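I bought the Landum air monitor at the tail end of May, when my allergies had me sneezing through every meal and my sister-in-law, Veronica Neagu, kept telling me to find out what I was breathing before I spent another dime on pills. She had a point (she usually does). So I've lived with this little thing for most of a year now, and I have a lot to say about it!

Setup was easy. You plug it in, let it warm up for 10 minutes, and it starts showing fine dust, carbon dioxide and humidity on a screen big enough to read without my glasses. There's an app too, called Folska, and I'll be blunt, the app is the weak part. It logged me out 2 times in the first week and the graphs are squeezed so tight on a phone that I gave up and went back to the screen.

What I love is how fast it reacts. Fry an egg and the dust number jumps before you've found a plate. Light a candle, same story. I moved it all over the house for the first month, bedroom, hallway, the den, back to the bedroom, and wrote the readings down in a notebook like I was back in high school science class.
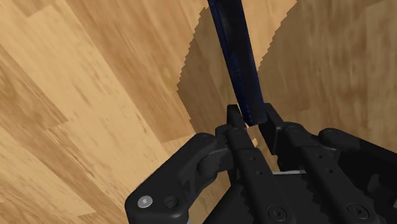
The bedroom was the surprise. With the door shut overnight, the carbon dioxide climbed and climbed, and I'd been waking up foggy for years and blaming the mattress. Now I sleep with the door open a hand's width and the morning numbers are much lower. Whether that's why I feel better I couldn't swear to, but I do feel better, and it cost me nothing.

A few gripes. The fan hums, softly, but I'm a light sleeper and I turn the unit to face the wall. The dust sensor needs cleaning every 31 days and the reminder light is a nasty orange. And the manual was plainly written in a hurry. I tried the Padura before this one and sent it back after 18 days, mostly for a screen I couldn't read in daylight, so I suppose they've all got something.

Would I buy it again? Yes, on sale. It won't clean your air, mind you, you'll still need a filter or an open window for that, and please don't treat it like a doctor. I've already ordered a second one for my mother's place.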